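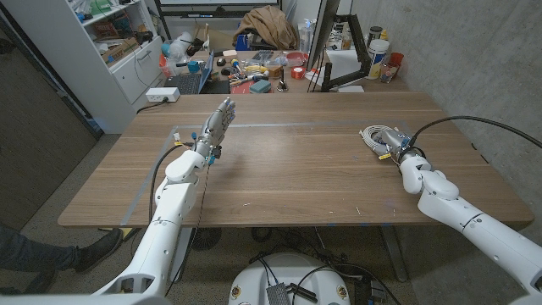
Workshop Assistant (part time), Trikdale Bench Room

Kovilitz is looking for someone to keep a shared workroom in a state where people can find the scissors. We own several pairs. On a good day, one of them is where it should be.

The job is 88 hours a month, mornings preferred, on the second floor of the old Thibodeaux building, Room 112. You would report to Wissam Matar, who runs the room and has strong feelings about screwdrivers.

What you would do:

Clear the desks at the end of each shift and put tools back where they live. Some of them don't live anywhere yet. You would fix that.

Coil, tie and label cables. There are a lot of cables. If you have ever untangled a string of holiday lights and felt calmer afterward, please apply.

Keep tape, cutting mats, small parts and containers stocked, and write on the container what is in the container. Past labels have included "misc" and "misc 2."

Wipe down the tables and sweep under them, including the parts you have to kneel to reach.

Return abandoned jackets and mugs to their owners - or to the box by the door, after a decent interval.

What we ask for:

A steady hand with a label maker, and the nerve to ask an engineer whether he still needs that. You should be able to lift a full toolbox and tell a Phillips from a Torx. No degree needed. Experience in a stockroom, theater shop, school art room or busy kitchen counts for plenty.

What we offer:

$1,366 a month before tax, paid parking, and coffee from a machine that Booker Van Dusen repairs himself, with mixed results. The position runs through April, and we would like to extend it if we can still see the desks by then.

To apply, send a one-page letter and two references to Booker Van Dusen at the front office, extension 2039, by 30/10/2018. Quote job code Skistano. Please don't send a photo of your own desk. We will ask about it at the interview.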